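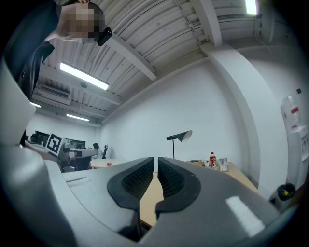 Lorna Teasdale

April, a little after 6 in the morning

Awake again before the alarm, so I may as well write this down while I'm annoyed. The Troretti mattress has been on the bed for two weeks now and I still can't say whether it's any better than the old one. I know what I'm supposed to say. The booklet that came with it has a page for "sleep impressions," with a row of smiling moons to circle, and I notice there isn't a frowning one. The lowest moon just looks thoughtful.

My back hurt in March and it hurts in April. It hurts in a slightly different place, lower and more to the left, and I suppose a salesman would call that progress.

What gets me is the language. I went back through the booklet last night with a pencil. "Supports your natural alignment." Whose alignment would the other mattresses be supporting? "Developed with sleep in mind." I would hope so. "Most customers feel the difference by the third week." They don't say which difference. I felt a difference the first night, when I rolled toward the wall and the whole thing let me sink and then gave me back about as willingly as wet sand.

The shop out at Grurnley had five firmness grades laid out in a row. I lay on all of them in my coat and shoes, with a paper mat under my feet, while people walked by pricing headboards. I don't see how anyone learns anything from that. You're stiff as a plank because you're embarrassed, and after a minute of lying still in the middle of the day everything feels wonderful. I believe I would have bought the floor. I picked the one next to firmest for no better reason than that the firmest sounded like a punishment and the middle one sounded like giving up.

Then there's the break-in period. I asked on the phone why it still felt lumpy at the shoulder and was told the foam has to get to know me. I wrote that on the back of an envelope so I'd remember the exact words. When I asked how long that takes, the answer came out somewhere past the date when I can send it back. Maybe that's a coincidence. I've put the return date on the kitchen calendar in red just the same.
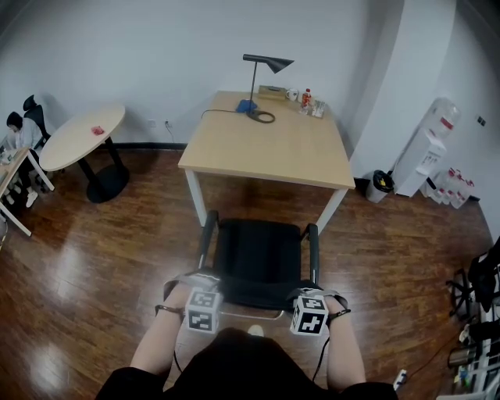 The mattress people would like me to think it's all to do with the mattress, and I've started to doubt even that much. I'm in bed maybe seven hours on a good night. The rest of the day I'm folded up over something: the sink, the steering wheel, the sewing table, the tax forms. If lying down wrong can ruin a back, then sitting wrong ought to be able to do it too, and yet chairs get sold with the very same promises. Take a black office chair with a mesh sort of back and armrests and a chrome frame, pushed up to a light wood desk. It looks like the answer to everything. I had one much like it when I worked at Prirkum, and I got up from it every afternoon like somebody climbing out of a well. They told us that one was good for our alignment as well. I'd like to see the alignment that both of these outfits have in mind, because I'm not sure it's a shape a person comes in.

The doctor's office gave me a sheet of stretches. I'm not against stretches, but the woman drawn on the sheet is plainly in no pain at all and her hair is perfect. I did them faithfully for three mornings and skipped yesterday, and yesterday was my best day so far. I don't claim that proves anything. I'm only saying that if it had gone the other way, the sheet would have taken the credit.

The same goes for the pillow under the knees, the magnesium, and the hot water bottle. I started the magnesium the same night I moved the pillow, which was stupid, as now I can't tell them apart. And I'd also been out in the yard that day digging up the dead hydrangea, so it could just as well have been the digging. Some things hurt for a while and then quit, and whatever you happened to be doing at the time gets a medal for it.
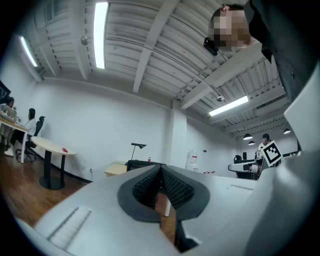

Brown wood floor and a thin white table leg.

Later, after coffee. Read over the above and it's crabbier than I meant. I did sleep straight through from eleven until the garbage truck, so that's something, and I'll put it down because I'd be a fraud to leave it out. I still haven't circled a moon.

What I may do is put the old mattress back on for two nights and see. It's leaning in the spare room with the ironing board in front of it. I'd have to drag it down the hall by myself, which would do my back in, and then I'd learn nothing all over again. Need to call Hagedorn about the gutter before noon, and pick up milk.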